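부동산 매물 광고 읽기 5주차 강의 노트: 해안 휴양지 주택의 '예상 임대수익'은 믿을 만한가
담당: Imogen Pilkington / 2022년 11월 7일

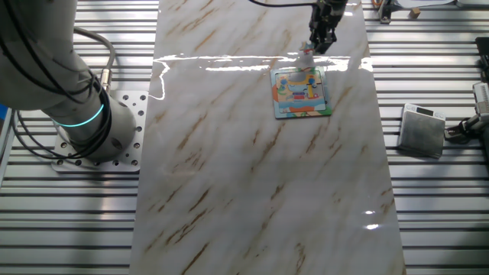 매물 광고에 적힌 예상 임대수익률은 무엇을 기준으로 계산한 숫자인가?
대개 성수기 주간 임대료에 희망 가동 주수를 곱하고, 그 값을 호가로 나눈 것이다. 공실, 관리 수수료, 보험료, 수선비는 빠져 있는 경우가 많다. 광고를 쓴 사람에게 물어보면 "총수익률 기준"이라는 답이 돌아오는데, 정작 광고 본문에는 그 말이 없다.

1. 총수익률과 순수익률
총수익률 = 연간 임대료 ÷ 매입가
순수익률 = (연간 임대료 − 연간 비용) ÷ 총투자금
분모도 다르다는 점에 주의. 총투자금에는 취득 관련 세금, 중개보수, 가구 구입비가 들어간다. 휴양지 주택은 가구를 갖춰 임대하는 일이 흔해서 이 차이가 도심 아파트보다 크게 벌어진다. 지난주 과제에서 분모에 호가를 그대로 넣은 사람이 많았다. 다시 계산해서 낼 것.

2. 사례: Clondargate 해변 단지
분양 안내문에는 수익률 8%라고 되어 있다. 각주를 읽으면 성수기 15주를 모두 채운다는 전제가 나온다. 나머지 기간의 임대료도 성수기 요금으로 잡혀 있는지는 적혀 있지 않다. 나는 두 번 문의했고 두 번 다 안내문을 다시 받았다.
비용 항목은 '소정의 관리비' 한 줄뿐이다. 소정이 얼마인지 모르면 순수익률은 계산할 수 없다. 이런 안내문을 놓고 8%가 높은지 낮은지 토론하는 것은 시간 낭비라고 본다.

3. 수익 보장 조항
Flendotel이 위탁 운영하는 객실형 매물에는 2년간 5% 보장이라는 문구가 붙는다. 수업 중 Callum Blackburn이 "보장이면 안전한 것 아니냐"고 물었는데, 먼저 확인할 것은 다음과 같다.
- 누가 보장하는가. 시행사인지, 운영사인지, 이 건만을 위해 세운 법인인지.
- 보장 기간이 끝난 뒤의 임대료는 어떻게 정하는가.
- 보장금 재원이 분양가에 얹혀 있지는 않은가. 인근의 보장 없는 매물과 면적당 가격을 비교한다.
- 운영사가 계약을 중도 해지할 수 있는가.
세 번째 항목이 제일 자주 무시된다. 비싸게 사고 그 차액을 임대료라는 이름으로 돌려받는 구조라면 수익이라고 부르기 어렵다.

4. 광고 문구에서 걸러 읽을 말
'바다 인접': 거리인지 조망인지 불분명. 지도에서 도보 경로를 직접 재 본다. 직선거리는 쓸모없다.
'희소 매물': 같은 단지의 다른 호실이 다른 중개업소에 올라와 있는지 검색.
'가격 조정': 조정 전 가격이 실제로 시장에 나온 적이 있는지 확인. Ratham 지역 자료를 보면 처음부터 높게 올렸다가 내린 매물이 섞여 있다.
'임대 이력 우수': 장부를 보여 달라고 한다. 요약표는 장부가 아니다.

5. 반론
Bonifacio Montes는 보고서에서 휴양지 주택 구매자는 본인 사용 가치도 함께 사는 것이므로 임대수익률만으로 평가하면 안 된다고 썼다. 맞는 말이다. 다만 본인이 성수기에 쓰면 그 주의 임대료는 사라진다. 판매 자료는 같은 주를 휴가에도 넣고 수익에도 넣는 버릇이 있다. 본인 사용 주수를 표에 따로 적고 다시 계산해 볼 것.

과제
실제 게시 중인 해안 지역 매물 광고 한 건을 골라 순수익률을 계산한다. 광고에 없는 항목은 추정치를 쓰되 출처를 밝힌다. 출처가 중개업자의 말뿐이면 그렇게 적는다. 분량은 2쪽 이내, 제출은 Chelsea Sedgwick 조교에게. 광고 원문 사본을 반드시 첨부할 것.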